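Ritirbridge: questions I keep getting about the handheld gripper work

Last updated Sep 13, 2019

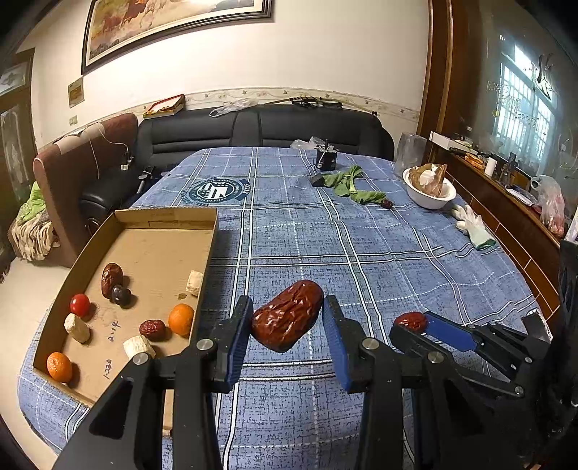
What is Ritirbridge, in one breath?

It's my attempt to teach a policy to pick up small, awkward food by learning from people holding grippers in their hands. You squeeze, the gripper closes, the wrist camera records, and we train on that. The training code is called Pera and the grippers come from Gremix.

Why dates and tomatoes?

They fight back in different ways! A dried date is wrinkled and shiny and never the same shape twice, a cherry tomato is round and wants to roll, and leafy greens just flop. I tried plain blocks in March and the policy looked great, then fell apart the minute I gave it fruit.

Do you need two grippers?

For sorting out of a box, one is fine. Leaves are a different story — one hand holds, the other pulls. I train both hands together in a single model, and it did better for me than training them apart.

How much data did you use?

The first release has 213 demonstrations. I held back 40 for checking and never trained on those (please do the same if you want to compare numbers with mine).

Does it work in a real home?

Sort of. I record at regular tables with busy tablecloths and all the usual stuff lying around, and that helped a lot. Glare on shiny skin still throws it off, and so does anything dark sitting on something dark.

What is Amaral, then?

My filtering step. It throws out demos where the fingers stall for over 4 seconds, so the model doesn't learn to hesitate the way I do.

Can I train it on my own machine?

Yes, if you have 2 decent graphics cards and some patience. Start with the small config, and drop the image size before you drop the batch size.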